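4.2 Clearing small tables

Most advice on shared workrooms treats the side table as a solved problem. Put a small table near the chairs, the reasoning goes, and people will use it for a cup or a notebook and take both away when they leave. The Dorbridge guidelines repeat this claim without a source, and Cifuentes, in her earlier work on the Jalero offices, accepted it as a starting point. We doubt it. Nothing in our visits suggests that a small surface stays clear because it is small, and several of our rooms point the other way.

Part of the trouble lies in what gets called clutter. The Hadgu checklist, which we used in our first round in August, scores any object left on a surface as one item out of place. Under that rule a coaster counts the same as a dirty plate. A coaster on a side table is hardly out of place; it has been put there so that something else can stand on it. Feven Araya, who scored half of the rooms, objected to the rule early on and kept a second sheet in which objects that serve the table (mats, coasters, trays) were marked apart from objects that merely rest on it. The two sheets gave different rankings of the same rooms. We take this as a weakness of the checklist and report the second sheet where the two disagree.

A harder case is the object that has no settled home. Cables, small devices and handwritten notes made up much of what we saw on side tables, and the people we spoke to could seldom say where these ought to go. Asked to tidy, they tended to pick up the device, look for a place to set it down, and put it back within reach of where it had been. It would be easy to read this as laziness. We think the rooms deserve more of the blame, given that drawers in several of them were full or assigned to someone else. We can't rule out that our own presence made people slower to commit to a choice.

The table in Figure 2 shows how mixed a small surface can be. A round mat or coaster, a note card and a translucent green cup share the white top, while a cream-colored camera, its mount wrapped with a coiled white cable, is held in a gripper to the right of the mat. A cabinet with drawers stands behind the table.
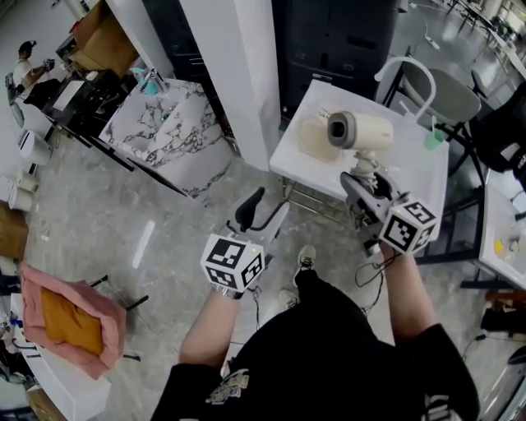
Figure 2. Small white side table with a round beige mat, a note card and a green cup; dark grey drawer cabinet behind.

On the Hadgu checklist such a table scores three, and a reader of the scores alone would call it untidy. On Araya's sheet the mat drops out. Neither number says whether the note still matters to anyone, and that seems to us the question a person clearing the table has to answer first. The Drerkico revision of the checklist adds a category for paper, but it sorts by size and ignores content, so a reminder and a scrap are treated alike.

We therefore make no claim that smaller tables are tidier, or that more drawers would help. The second idea is at least open to testing, and Section 5 compares rooms before and after drawers were emptied.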